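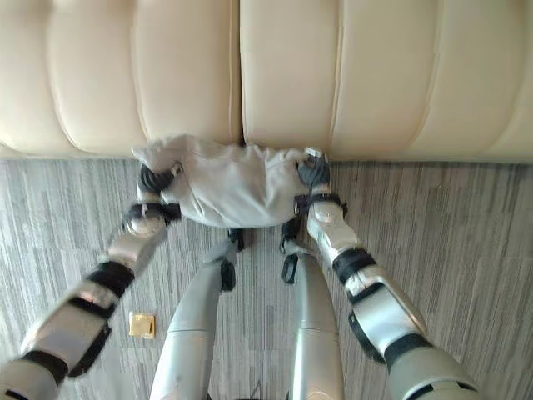

Tranduvico estrena zona de descanso (¡y ya tocaba!)

Por fin tenemos sitio donde sentarnos. La sala de descanso de Tranduvico abre con asientos tapizados en color crema, moqueta gris a rayas y una norma muy sencilla: lo que traes, te lo llevas. Lo digo porque un paño blanco arrugado al pie del asiento afea cualquier rincón, por nuevo que sea. 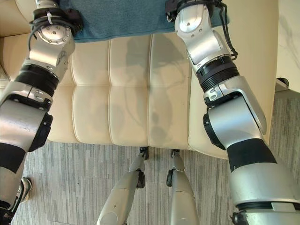

Hemant Bhardwaj
Redactor de la sección local

A mí me ha conquistado el banco, y la toalla verde azulada le queda de maravilla al crema (cuestión de gustos, ya lo sé). El arreglo ha costado 4000 euros y la sala abre al público el sábado, 18 de julio de 2026. La entrada es libre, así que nos vemos allí.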